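4. 手動走行による教示(屋外)

この章では、搬送ロボット「Varkanley」をリモコンで走らせ、経路と走り方を覚えさせる手順を説明します。本体の組み立てと通信設定は第2章、屋内での教示は第3章を参照してください。経路の自動生成機能(地図からの生成)を使う場合も、最初の1本は手動で教示する必要があります。

4.1 教示の考え方

Varkanleyは、操作者がスティックで走らせている間のカメラ映像、車輪の回転量、操舵量、速度指令をひとまとまりの記録として保存します。この記録1本を「走行」と呼びます。学習では、ある映像が見えているときに操作者がどう操作したかを対応づけます。そのため、操作者の癖はそのまま再生時の動きに出ます。蛇行しながら走らせた記録で学習させると、再生時も蛇行します。

1つの経路につき、最低8本の走行を記録してください。広い舗装面を横切る経路では16本を推奨します。区画線や壁のように目印になるものが近くにない場所では、少ない本数だと再生時の位置が左右にばらつきやすくなります。

4.2 用意するもの

・Varkanley本体(バッテリー残量40%以上)
・送信機 Kidcombe(付属品。市販のゲームコントローラーは使用できません)
・教示ソフトウェア Palamarchuk をインストールしたノートパソコンまたはタブレット
・始点と終点を示すための養生テープまたはチョーク
・補助者1名

補助者は本体の近くを歩き、非常停止ボタンをいつでも押せる位置にいてください。操作者が補助者を兼ねることはできません。

注意:公道では使用しないでください。私有地であっても、車両が出入りする時間帯の教示は避け、必ず管理者の許可を得てから始めてください。

4.3 場所の下見

本体を降ろす前に、経路の端から端まで歩いて確認します。確認する項目は次のとおりです。

(1) 舗装の段差。高さが車輪の乗り越え限界(仕様表を参照)を超えるものがないこと。
(2) 舗装と芝生、舗装とコンクリートの境目。境目に沿って走る経路では、境目から車体1台分以上離してください。
(3) 補修跡、マンホール、染みなど、路面に暗い色で見えるもの。踏んでよいものか、避けるものかを先に決めておきます。
(4) 通信の状態。Palamarchukの画面で、経路のどこでも電波表示が2本以上あること。

(3)の判断は、すべての走行で統一してください。ある走行では踏み、別の走行では避けるという記録が混ざると、再生時にその手前で減速したり、中途半端に進路を変えたりします。Prudbyの試験場で教示を担当しているOstap Hnatiukのチームでは、避けるものの一覧を紙に書き、操作者が交代するときに渡しています。同じやり方をお勧めします。
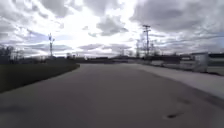
逆光にも気をつけてください。カメラの露出は自動ですが、正面の空が明るいと、遠くの建物や樹木は暗くつぶれて細部が写りません。この状態でも、手前の路面と左右の境目が見分けられれば記録に使えます。見分けられない場合は、時刻をずらすか、設定画面の「露出」を「路面優先」に切り替えます。露出の設定は1つの経路の途中で変えないでください。

4.4 送信機の接続

1. 本体の主電源を入れ、前面のランプが白く点灯するまで待ちます。
2. Kidcombeの電源スイッチを上にします。ブザーが1回鳴ります。
3. Palamarchukの「接続」を開き、本体の名前を選びます。
4. 画面に「手動」と表示されたら、左スティックを少しだけ前に倒し、本体がゆっくり前進することを確かめます。
5. スティックから指を離し、本体が止まることを確かめます。
6. 補助者が非常停止ボタンを押し、その状態で左スティックを倒しても本体が動かないことを確かめます。
7. 非常停止を解除します。ボタンを右に回すと戻ります。

手順5または6で本体が止まらないときは、ただちに主電源を切り、使用を中止してください。販売店への連絡先は巻末にあります。

補足:Kidcombeは起動時にスティックの中立位置を読み取ります。スティックに触れたまま電源を入れると、指を離しても本体が少しずつ動くことがあります。その場合は送信機の電源を入れ直してください。

4.5 走行の記録

1. 始点にテープで印をつけ、前輪の軸を印に合わせます。
2. Palamarchukで「新しい経路」を選び、名前をつけます。名前はあとから変更できます。
3. 速度の上限を「低」にします。最初の3本は「低」で記録し、そのあと必要に応じて「中」に上げます。「高」は教示には使えません。
4. Kidcombeの右肩のボタンを1秒間押します。記録が始まり、前面のランプが青に変わります。
5. 2秒間そのまま静止させます。
6. 左スティックで前進、右スティックで旋回させ、終点まで走らせます。
7. 終点で停止させ、さらに2秒間静止させます。
8. 右肩のボタンをもう一度1秒間押します。ランプが白に戻り、走行が保存されます。
9. 本体を始点に戻し、手順4から繰り返します。戻りの走行は記録しません。

操作者は本体の斜め後ろに立ち、カメラの視野に入らないようにします。補助者も同じです。人が前を歩いている記録で学習させると、本体は人のあとを追うような動きを覚えることがあります。影が長く伸びる時間帯は、影の先も視野に入っていないか、Palamarchukのプレビューで確認してください。

旋回は、スティックを一度に大きく倒さず、曲がり始める手前から徐々に倒します。修正が必要になったときは、小さく早めに修正してください。経路から外れてしまった場合の扱いは4.6で説明します。

4.6 復帰動作の教示

上手な走行だけを集めると、本体は経路の中央にいるときの映像しか知らないことになります。風や路面の傾きで少しずれたときに戻り方がわからず、そのまま外れていきます。これを防ぐため、中央から外れた位置から戻る走行も記録します。

1. 経路の途中の任意の位置で、本体を左右どちらかに50cmほどずらして置きます。
2. 車体の向きも少しだけ外側に振ります。
3. 記録を開始し、経路の中央に戻してから数メートル走らせて止めます。
4. 記録を終了し、走行の種類を「復帰」に変更します。
5. 反対側についても同じように記録します。

復帰の走行は左右同数にしてください。ずらすときの移動は記録に含めないでください。含めてしまった場合は、次の4.7の手順で先頭を切り落とします。

4.7 走行の確認と編集

Palamarchukの「走行一覧」を開くと、保存した走行が新しい順に並びます。走行を選ぶと、映像の下にスティックの操作量がグラフで表示されます。

・グラフに細かいぎざぎざが続く走行は、操作が落ち着いていません。削除して撮り直してください。
・「欠落」の表示がある走行は、通信の途切れで一部の記録が抜けています。欠落が5コマ以内であれば自動で補われます。それ以上の場合は学習から外れます。
・先頭または末尾の不要な部分は、グラフの両端のつまみを動かして切り落とせます。途中だけを抜くことはできません。

削除した走行は元に戻せません。迷うときは削除せず、「保留」にしておいてください。保留の走行は学習に使われませんが、本体の容量は消費します。本体に保存できる走行は1000本までです。

4.8 学習と試走

1. 「走行一覧」で使う走行にチェックを入れ、「学習」を押します。
2. 本体を充電器に接続します。学習中は走行できません。
3. 完了の通知が出たら、本体を始点に置き、速度の上限を「低」にします。
4. 補助者が非常停止ボタンの位置についてから、「再生」を押します。
5. 終点まで走り終えるか、途中で止めたら、結果を「良」「要修正」から選んで保存します。

再生中に操作者がスティックを倒すと、その間だけ手動に切り替わり、介入した区間が自動で記録されます。この記録は「介入」として一覧に加わり、次の学習に使えます。同じ場所で何度も介入が必要になる場合は、その場所を中心に復帰の走行を追加してください。

注意:初回の試走では、経路のまわりに人や車両がいないことを必ず確かめてください。障害物の検知は再生中も働きますが、芝生の縁のような低い境目は検知の対象になりません。

4.9 天候と路面について

雨天での教示は行わないでください。雨上がりで水たまりが残っているときも、空の映り込みで路面の見え方が大きく変わるため、乾いてから始めてください。曇りの日と晴れの日の両方で使う経路では、それぞれの天候で走行を記録し、まとめて学習させます。落葉の時期をはさんで使う経路も、季節が変わったら数本を追加してください。

教示を終えたら、本体の主電源を切ってからKidcombeの電源を切ります。順序を逆にすると、本体が通信切れと判断して警告音を鳴らします。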